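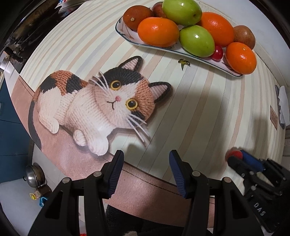

Keeping fruit on the table

May 15, 2020

Several readers have written in to say that fruit left out in a bowl goes off faster than it should. Most of the trouble comes from the shape of the container and from what is put next to what.

A long, shallow dish is better than a deep bowl. Fruit in a deep bowl rests three or four layers down, and the bottom layer bruises under the weight and gets little air. In a dish the pile stays low and every piece can be checked without unpacking. Glazed ware with a raised rim is easiest to wipe. Ours holds mandarins, kiwifruit, green jujubes and the odd cherry tomato, and is kept to two layers at most.

Mandarins are thin-skinned and mould where they touch. Put the large ones at the ends of the dish and fill the middle with firmer fruit. A mandarin with a soft patch should come out the same day, as the spores pass to its neighbours by contact.

Kiwifruit ripen quickly beside apples or bananas, which give off ethylene. If they are hard when bought, use this to your advantage for a day or two, then separate them. Ripe ones belong in the fridge.

Green jujubes wrinkle and turn brown as they dry. They are still good to eat at that stage, but the texture changes from crisp to spongy. Put out only what will be eaten in two days and chill the remainder in a bag with a few holes.

Cherry tomatoes keep their flavour at room temperature. Leave the stalk on if it has one - moisture escapes mainly through the scar.

Sushil Vishwakarma of Karketti asked about quantities. For a household of four he was buying 1000 g of mandarins at a time and throwing out a good part of it. We suggest 500 g, bought twice as often, with no more than 6 pieces of soft fruit in the dish at once.

On printed tabletops: wipe up citrus juice promptly with a damp cloth and dry the surface afterwards. Avoid scouring powder, which dulls a printed picture well before it wears through. Pick off dried leaves and flower bits before wiping so that they are not dragged across the surface. A dish with a rough foot should stand on felt pads.

Wash the dish in warm soapy water once a week and let it dry fully before refilling. Fruit should also be dry when it goes in. If you rinse it on arrival, leave it on a towel for 30 minutes first.

The August issue will cover mangoes. Questions on storage can be sent to the usual Purum address.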